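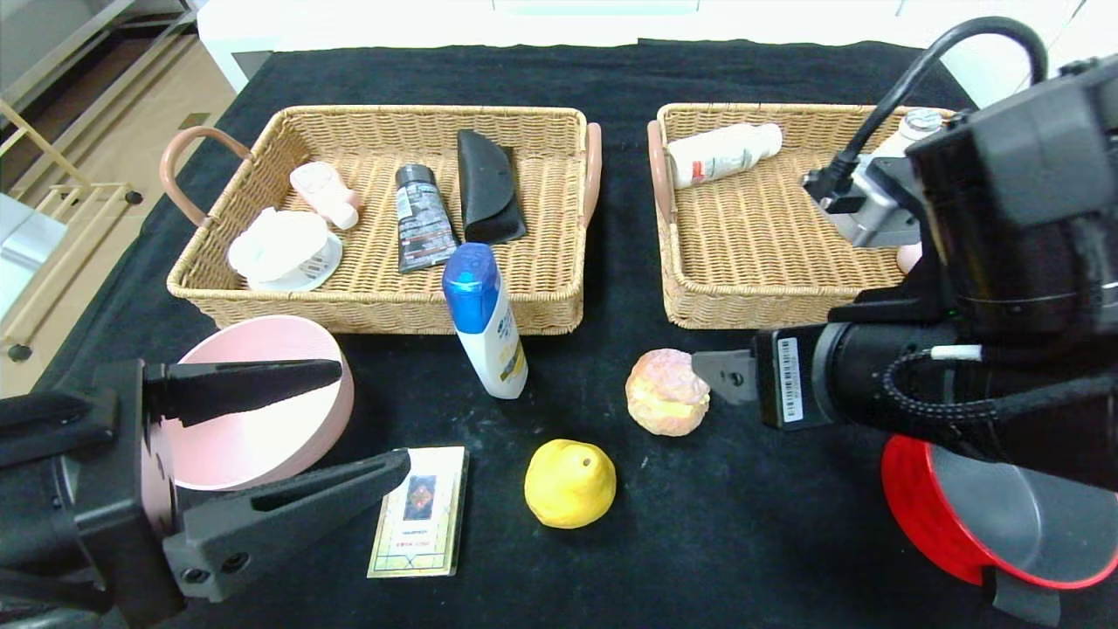
Home News Media Books Podcasts Contact

Érica Lopes joins the Bratley Courier as its new books columnist

The Bratley Courier has a books page again! Érica Lopes, who spent years covering schools and town government for the Gosville Ledger, starts this month as the paper's books columnist, with a full page every week and a free hand in what goes on it.

Readers who followed her in Gosville will know what a good fit this is. Her February series on small-town libraries ran to 20 parts and was the kind of thing people cut out and mailed to their sisters. She reads everything – crime, cookbooks, poetry, fat histories of canals – and she writes about all of it as if she's leaning over your fence to tell you.

The Courier dropped its old books page when the paper shrank, and letters asking for it back have been coming in ever since. Editor Uldis Krūmiņa says he kept every one of them, 284 in all, in a drawer next to his desk.

"I handed Érica the whole pile on her first morning," he said. "She had read them by lunch, and she already had a list of people to call."

Her first column looks at Tullach, the tiny publisher that has been putting out regional novels in handsome paperbacks, including a wonderful reissue of a ferry mystery that had been out of print for decades. The second will be a long talk with the owners of Kamata, the secondhand bookstore on Bratley's main street, where the stock now stands at 2107 titles and a good many of them are in the window.

Lopes is also bringing back the reader review slot, which is great news for anyone with strong opinions and a little spare time. Reviews can be up to 95 words, on any book old or new, and the best ones will be printed beside her column. She promises to read each one herself – and to argue with a few of them in print.

The new page appears in the Courier's weekend section and on its website, starting with the next issue.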